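I met Heike Eichhorn at a coffee counter in Plimora, and she was already on her second espresso and halfway through a phone call about a septic tank. She waved me onto the stool next to her, mouthed "sorry" and kept going for another five minutes. I didn't mind a bit. If you want to know what selling houses in a small town sounds like, that was it!

Heike has been listing homes here for 13 years, mostly older places on the north side, plus the odd farmhouse out toward Dernholm. Before that she did the books for a lumber yard. "I liked the numbers fine," she told me, "but I kept asking customers what they were building. My boss said I should go talk to people for a living, so I did."

I wanted to hear about downsizing, mostly because my own parents have been circling the idea for ages (hi, Mom). Heike says those calls come in every June, once the stairs and the lawn have started to feel like a job. "They ask me what the house is worth. Then we sit down and it's an hour before we get to the house. It's where will the grandkids sleep, what about the piano, can we keep the dog."

Her rule is to start with the smallest bedroom. She asks sellers to clear that one room before she'll even talk about a listing date, and she tells them to take as long as they like with it.

"One couple took 2 months," she said. "It was a kid's room and the kid was 31! Every drawer was a conversation. But after that they did the whole rest of the house in three weeks, garage included."

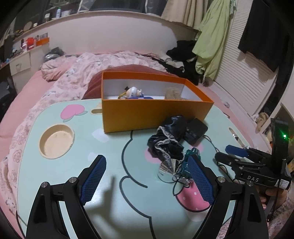 An open orange box and a few odds and ends on a mint-green folding table.

I asked what people get wrong about the price, and she laughed and put her cup down. "They remember what they spent. You put in a kitchen, I believe you, it's a lovely kitchen. The buyer is looking at the roof." She once watched a seller hold out over $800 on a deal that had taken all spring to put together. The buyers walked, and the house sat until fall.

For the inspection side she sends people to Libor Trnka, who joined us toward the end with a muffin and a very muddy pair of boots. Libor crawls under houses so the rest of us don't have to. He figures some 80 percent of what he writes up is water, one way or another - gutters, grading, a downspout that empties right against the wall.

"Clean your gutters before I get there," he said. "I'll still look at everything. But you'll have a shorter report and I'll have a nicer morning."

Heike is moving too, as it happens. She and her husband have an offer in on a one-story place near Farías Park, with a carport and a pear tree, and she hasn't started on her own small bedroom yet. "It's full of fabric," she said. "Don't print that." Then she said I could, and her phone rang again, and it was the septic tank.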